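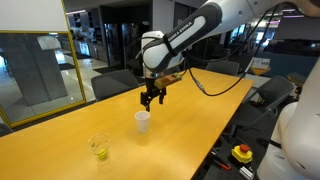

Photo: Rokdale bench notes, Nov 12, 2024

How I compare gripper fingers with paper cups and little discs

I get asked a lot how I decide which fingers to put on the arm, and my answer is always a bit embarrassing, because my whole test kit fits in a coat pocket. Cups, a small ball, a handful of discs with a hole in the middle. You can do this on any table with any two-finger gripper, so grab yours and follow along!

Before anything moves, jog the arm to a pose where the fingers point straight down and save it as home. Then put the emergency stop where your hand already rests. I keep mine on the bench right beside the table, and yes, I've used it.

This round I was comparing two finger sets, the Sketuvport narrow ones and the wider Gorora pair. Same arm, same speed, same grip force. Change the fingers and leave everything else alone, or you'll end up comparing your settings (I lost most of a January to that one).

Start with the discs flat on the wood. Come down slowly until the tips almost touch, close, lift, and hold for seven seconds. Three tries per disc, and write down every slip, even the tiny ones. If a disc twists in the fingers, I mark it as half a slip. You may want to be stricter. 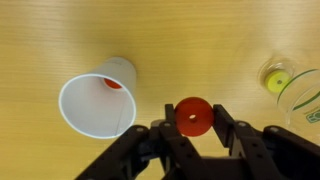
The wrist camera is where I spend most of my time after that. I run the Odukoya viewer full screen and look at how the fingers meet the part, before I even think about whether the lift was good. With the red disc held up on its edge like this, its flat face is toward the lens and the center hole is easy to find, so I use the hole as my reference. Save a still from each grasp, flip through them, and any drift from one to the next jumps right out at you.

Next come the cups. Try them standing first, then tip them on their sides and go again. Clear plastic is the mean one if your controller leans on the camera to find things, so do the paper cup first and get your confidence up!

Last one is the cluster test. Set three discs close together and pick up one without bumping its neighbors. This is where finger width really matters, and it's the reason the Sketuvport set is still on my arm this week. The Gorora pair felt nicer on the ball, though, so I'm keeping both.
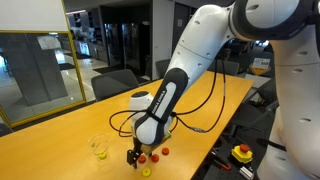
Cluster test: three red discs near the finger, clear cup off to the left.

If your fingers keep nudging the next disc over, raise your approach height a little and come down more slowly before you blame the hardware. Then run the set again with the discs in new spots.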